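Varness Control Stack: Frequently Asked Questions
Maintained by Nataša Softić and Lakmal Sultana. Last revised January 24, 2026.

Which process owns the arms?
The arbiter. Planner, teleop and replay all submit requests to it, and it grants one writer per arm. A second writer gets a LEASE_HELD error and is not queued.

What happens when a lease expires?
The arm holds its last commanded joint position. The lease timeout is 140 ms. Do not raise it to hide a slow planner; profile the planner first.

Why does the planner reject a goal that inverse kinematics can solve?
IK checks reach and joint limits only. The planner also checks arm-to-arm clearance along the whole path. Run the goal with --explain to print the first colliding pair.

Do I need to recalibrate after remounting a wrist camera?
Yes, for that arm only. Collect 22 poses and keep the new extrinsics if the residual is lower than the stored one. Otherwise check the mount screws and repeat.

Small metal objects drop out of the segmentation mask. What should I change?
Start with exposure. On a white tabletop, auto exposure tends to wash out silver parts.
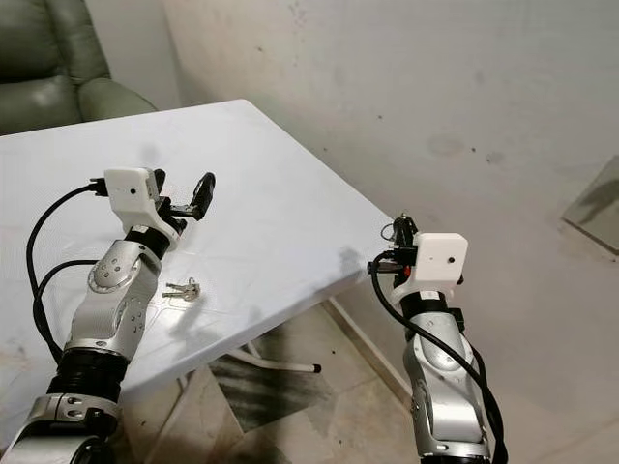 Lock exposure before the first plan request, then lower min_area from 33 to 15 pixels. If a key and its ring come back as separate instances, set merge_touching to true. Arm shadows can also be picked up as objects at the lower threshold; the depth filter removes them.

Can both arms share one perception node?
Yes, but timestamps must come from the same clock. Mixed clocks produce stale grasps with no warning in releases before June.

Where do I report a bug?
Open a ticket in the Fenberg tracker and attach the arbiter log. Planner issues go to Nikola Ivanov.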